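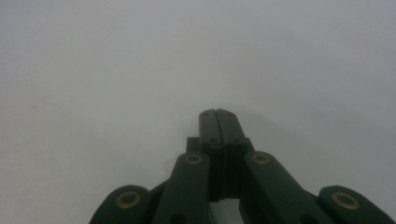
图一:台面,浅灰白色,无花纹

Binport办公室文具与桌面整理例会纪要

时间:2021年7月21日 下午
地点:Munteanu会议室
参加:行政组、资料组、校对组各派代表,Primberg项目组列席
记录:行政组

一、上次会议事项
1. 旧文件架已清走,原位置暂不放东西。
2. 笔筒标签尚未贴完,资料组表示本周内补齐。
3. 会议室借用登记表改放门边,各组无意见。

二、桌面使用
校对组提出,浅色台面容易留下笔迹,尤其是荧光笔不盖笔帽就放下的时候。资料组认为可以铺桌垫,行政组不赞成,理由是桌垫边角会翘,看大张图纸时不平整。讨论后决定暂不购买桌垫,先执行以下做法:
1. 笔用完盖好笔帽再放下。
2. 下班前把公用桌上的笔和散纸收回抽屉,个人物品自行带走。
3. 台面用软布擦,不用含砂的清洁剂。
Primberg项目组问校样能否在公用桌上过夜。会议同意可以,但须压上写有组名的纸条。

三、荧光笔
各组目前用的颜色不统一,同一份校样上黄、绿、粉都有,传到下一组时看不出是谁标的。会议商定校对组用绿色,资料组用黄色,Primberg项目组用粉色,行政组不参与标注,不另配。校对组现用的是半透明浅白笔杆、绿色笔帽的一种,杆上印有条形码,补货时照此领取。

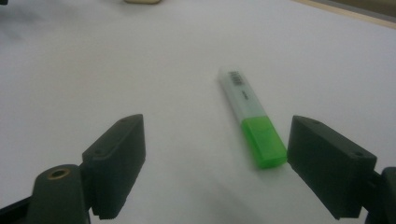

行政组报告,库房现存荧光笔118支,三种颜色混装在2个盒子里,其中32支写不出或颜色很淡,拟报废。资料组建议报废前再试写一遍,会议同意,由资料组和行政组一起做。余下的按颜色分盒,盒盖写明颜色。

四、采购
本季度文具预算为1,000元,尚未动用。Plusel的报价单已收到,行政组认为笔类价格可以接受,纸张偏贵。决定笔类向Plusel订,纸张另行询价。绿色荧光笔先不订,待分盒后看存量再定。便利贴由各组自报数量,未报的不代订。

五、其他
1. 抽屉钥匙缺一把,行政组去配。
2. 校对组希望加一盏台灯,需先看插座位置,本次未作决定。

六、待办
资料组:贴完笔筒标签,参加试写。
行政组:分盒,配钥匙,纸张询价。
各组:把便利贴数量报给行政组。

下次会议定在9月,具体日期由行政组另行通知。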